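Gym membership carried on after written notice to cancel - what are my options?

Posted by Noreen Afridi in Fitness and Leisure Memberships
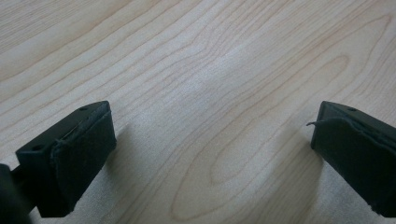 I joined the Hadirholm branch of Domex Fitness on a 12-month agreement, which ended in September. The agreement states that membership continues month to month after the first term unless the member gives 30 days' notice in writing. I gave my notice by email to the address printed on the agreement, more than 30 days before the end date, and received an automatic reply with a reference number.

Domex has since taken 2 further monthly payments from my bank account. When I called the branch, I was told that cancellations are only accepted in person at the front desk, on a form. No such form is mentioned in my copy of the agreement. The duty manager suggested that I sign the form now, which would end the membership a month from the date of signing and leave me responsible for one more payment.

I have not used the club since the end date, and the entry records should confirm this. I would be grateful for guidance on the following. Am I bound by a rule that does not appear in the document I signed? Should I sign the form? And is it advisable to stop the payments at the bank while the matter is open?

Usman Rana
Community adviser

The starting point in a dispute of this kind is the wording of the signed agreement. If it calls for notice in writing and gives an email address for the purpose, an email sent to that address would ordinarily meet the requirement. A club cannot usually add a new condition by telephone after the notice has been given. Members should nevertheless check whether the agreement refers to a separate set of club rules, as these are sometimes made part of the contract by a single line near the signature.

I would suggest writing to the club's head office and not to the branch. The letter should give the date of the original notice, the reference number from the automatic reply, and the amount of each payment taken after the end date. Attach copies of the notice and of the page of the agreement on which the notice clause appears. Ask for a full refund and for written confirmation that the membership is closed, and allow a stated period for a reply. Fourteen days is commonly regarded as fair.

With regard to the form, please read it with care before signing anything. A form that gives today's date as the date of notice may be used later to argue that no earlier notice was given. If you decide to sign in order to bring the payments to an end, write on it that notice was first given by email, with the date, and keep a copy.

Your bank can explain how to withdraw permission for future payments. Inform the club in writing on the same day that you have done so. Please note that stopping a payment does not in itself end a contract, and a club that believes money is owed may pass the account to a collection agency. Many states also have laws that deal specifically with health club contracts, and your state's consumer protection office can tell you what applies where you live.

Ryszard Laskowska
Member

Same thing happened to me with a different chain. I canceled the card and heard no more from them. I would recommend doing that.

Catherine Niven
Member

I would respectfully advise caution with the reply above. I also canceled my card, in a dispute with a club called Lukitz, and the unpaid balance was sent to a collection agency 3 months later with a fee of $100 added. The fee was removed once I produced my notice letter, but the correspondence took most of the winter.

One further point for the original poster. Ask the club for your entry records now, in writing. Some clubs keep them only for a short time - mine did - and they are useful if it is later claimed that you went on using the facilities. Head office replied to my second letter within 7 days, after the branch had left two emails unanswered.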